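3.2 Appliance placement on kitchen counters

Figure 2. Counter from the Bukasari survey, viewed from above: toaster oven and two-slot toaster at one end, small containers along the tiled backsplash. 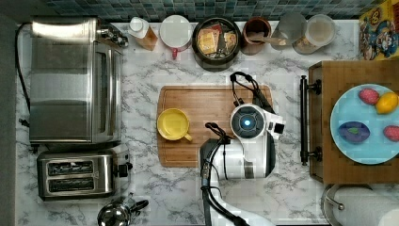
3.3 Coding of counter zones

Each of the 276 counters was divided into a back zone, within 10 cm of the wall, and a front zone. Items were assigned to the zone holding the larger part of their base. Mugs, bottles and pots of packets were coded as small containers whatever their contents; in Figure 2 most of these fall in the back zone. Heating appliances were coded separately, and a toaster oven and a toaster on the same counter were entered as two items. Cords were not coded. Of the 624 heating appliances recorded, 89 spanned both zones almost equally and were left out of the placement analysis.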